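Re: [sokol-guesthouse] Room 2, wastebaskets and the pink bags

Morning all,

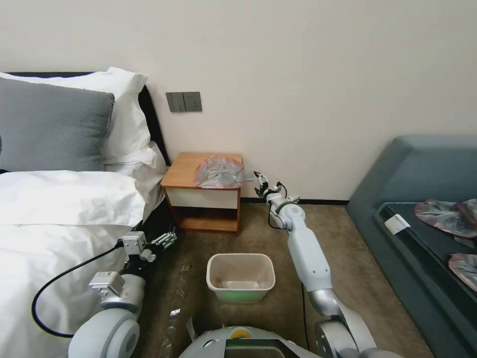

Room 2, bed side. Bench with the tray at right.

On Friday Dagmar Oravec wrote:
> Can we please agree where the pink bags live? I ordered 200 in
> June and I keep finding them in every place but the bins.
> Also, is the grey pillow meant to go in front or behind?

Dagmar — one on the nightstand, two over on the bench with the tray, and the wastebasket has nothing in it at all. I would call that a distribution problem. My vote is for spares on the nightstand's lower shelf, but Kálmán has views on shelves and I'll let him air them.

Grey in front, white behind. I'm told this is a style.

The bits of paper by the wastebasket are on my list. The marks on the carpet are on somebody else's, I hope. Vlasta, did Cludard ever quote for the cleaning, or are we still on the $339 from last time?

I can do the room over again before the 15th if someone leaves me the key.

Jarmila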